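Home | Projects | Field Visits | Student Reports | Contact
Reading time: 7 min

Student Project Report: Our Visit to the Open Day at Numard, Sastthorpe
By Elis Landeg

Why I chose this topic

When our class was told to pick a workplace and write about how automation is changing it, most people went for something with conveyor belts. I very nearly did too, because my uncle works at the bottling plant in Cletby and would have let me follow him around for a morning. But then our teacher passed around a flyer for the September open day at Numard, which is a small robotics lab in Sastthorpe, and I thought I would rather see a place where the robots are still learning. I'm so glad I went! It took me two buses to get there and I had to leave the house before my brother was even awake, and I would do it again tomorrow.

My question for the project was: how do people teach a robot with two hands to do ordinary table work, and what parts of it are harder than they look?

Getting there and the welcome

The open day was on a Wednesday and started at 9:30. The lab is on the upper floor of an old grain office (you can still read the painted sign on the side wall if the light is right), and there were 38 of us visitors squeezed into a room that I think normally holds the lunch table and a couple of bicycles. There was coffee for the adults and a very good seed cake, and after that we had a talk from Dr. Sæther, who leads the hands group. She was kind and quick and drew everything on a whiteboard as she went along, and then drew over it, so my notes from the first part are a bit of a tangle.

What I understood was this. The lab works on simple two-handed jobs: picking things up, passing them from one hand to the other, putting them into containers, setting a plate down where it belongs. They do a lot of this work in simulation first, meaning that the robot, the table and all the objects exist only inside a computer. A person operates the simulated hands, and the computer records how the hands move while the job gets done. Each recording is called an episode. Later the episodes are used to train a program that tries to do the job alone.

I had always imagined that somebody sits down and types in every movement, like "go left, go down, close fingers." Dr. Sæther said people do still program robots that way in plenty of factories, and it works nicely when the part is always in the same place. It gets miserable when the cup has been moved a little to one side. With recorded episodes the program gets to see the cup in lots of different places.

What we were shown

After the talk we were split into groups of 7 and taken around. My group started at the operating station, where one of the engineers was running a table task on a big monitor. He wore gloves with sensors on them, and when he curled a finger the finger on the screen curled too. It was a tiny bit behind him, not enough to bother you if you were only watching, but he told us that new operators always notice it and always complain about it for the first week.

The simulated table is very plain. I asked about that, and he said that plain is a choice. If the background is busy, you can't easily tell whether the program has learned about the cup or has learned something silly about the wallpaper. So they begin with a gray table and strong, simple colors, and they add the clutter later on, once the basics are going well.

He also explained the grip to us, which I found the most interesting part of the entire day. With a hand like this one the thumb does a huge amount of the work. You bring the fingers to one side of an object and the thumb to the other, and if the thumb arrives late then the object rolls off or turns around. Flat things are harder still. A thin plate lying on a table gives you nothing to hold, so you have to get a fingertip to the edge of it before you can do anything else. I tried this at home with a coaster, with my fingers held stiff, and it took me ages, and my mom asked me whether I was feeling all right.

Then we were allowed to try! I got three minutes in the gloves, which were a little too big for me. My job was to move one hand over to a container and stop above it. I sailed straight past it, came back, and sailed past it the other way. The trouble is depth. On a flat monitor you can't feel how high your hand is over the table, and you have to learn to read it from the shadows and from how large things look. The girl after me in the line was far better and got her hand to stop almost at once. She plays the cello, and we all decided that must be why.

Numbers I collected

I asked at each stop if there were figures I could put in my report, and I wrote down the ones I was given. For the table tasks the lab had recorded 2,879 episodes at the time of our visit. Of those, 326 had been set aside and were not used for training, for instance where the operator had dropped something or stopped halfway. If you take one from the other you get 2,553 that were kept. I was surprised they throw out so few. The engineer said that a clumsy episode can still be a useful one so long as the job gets done in the end, and I found that very comforting after my own turn.

What is harder than it looks

Going back to my question, I came home with a longer answer than I had expected.

Keeping two hands out of each other's way is hard. We do it without thinking, and the operators have to think about it all day long. A lot of the practice is just learning where to park the hand you aren't using.

Seeing is hard too. The view is limited, and a hand reaching for a small thing will often hide the very thing it is reaching for. Dr. Sæther said they can add more simulated cameras, but then there is more to store and more for the program to make sense of, so they argue about it quite often (in a friendly way, she said).

And patience is hard. The operators do the same task over and over with the objects shifted slightly each time. I asked our engineer if he got bored and he said he listens to radio plays.

If I did this project again

I would bring a proper notebook in place of loose sheets, and I would ask more about how they test the program once it has been trained. We only got to that at the very end, when the next group was already waiting at the door, and all I have written down is "tests, many, ask about real arm." I have sent the lab an e-mail with my follow-up questions and will add the replies to the class folder when they come. I would also like to go and see the Cletby bottling plant after all, to compare a place where everything always arrives in the same spot.

Thank you to everyone at Numard for having us, to Dr. Sæther for going over the thumb part twice, and to my teacher for the flyer.

Views from the table task
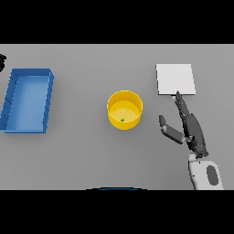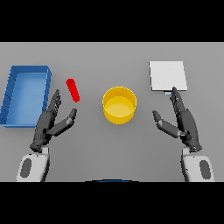 Simulated table task at Numard, with the blue tray, the yellow container and the flat white square. The red rod is in the second view only.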